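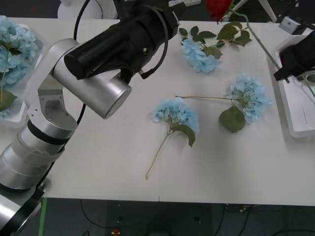 How to Dry Hydrangeas and Roses at Home

Posted March 30, 2019

Hydrangeas and roses can both be dried at home, but they need different methods. Hydrangeas do best standing in a little water. Roses do best hanging upside down.

When to cut

Leave hydrangea heads on the shrub until late summer. The petals should feel slightly papery. Heads cut too early will shrivel within a couple of days. Roses should be cut when half open, after the dew has gone.

Drying hydrangeas

Cut the stems 12 inches long and strip off all the leaves. Stand them in a jar with 2 inches of water, with space between the heads so air can move. Put the jar in a dim room and leave it alone. Do not top up the water. The flowers are usually ready in 2 to 3 weeks, when the stems snap cleanly.

Blue heads keep their color better than white ones, which tend to turn tan.

Drying roses

Remove the lower leaves and tie each stem separately with cotton string. Hang them head down in a dark closet with some air flow – a door left open an inch is enough. Allow 3 weeks. Red roses dry very dark, close to maroon, so start with a brighter red if you want the color to show.

If petals come loose

A light coat of unscented hairspray helps. Hold the can a foot away and let the first coat dry before adding another.

Storing

Wrap the dried flowers in tissue and lay them in a cardboard box, one layer deep. Plastic bins trap moisture and can cause mold. Keep the box out of the basement. For display, choose a spot away from direct sun and heating vents. Dust with a hair dryer on the cool, low setting.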